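3.2 Wear in shared bins

What a bin looks like after months of use turned out to be one of the most rewarding parts of the study! We had expected surface wear to be dull background data, and instead it told us a great deal about how people store small things. Mabuza and Nasution surveyed 30 open bins at the Hokside site in July, grading each inner surface separately – floor, back wall, side walls.

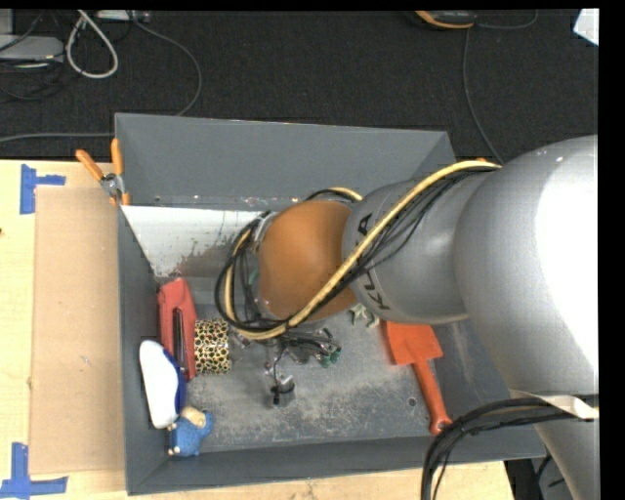

Floors scored highest for abrasion in nearly every bin, and the pattern was wonderfully varied. Some had long single scratches, others a pale, dusty mottling with hardly a clean patch left. Angled walls fared much better, and seven bins had back walls that both graders rated as smooth.

Figure 4. Scratches and pale abrasion marks on the floor of an open gray bin, with objects gathered along the left side.

We were also delighted by how well the two graders agreed. Where they differed, Aitken made the final call using the Lusik scale.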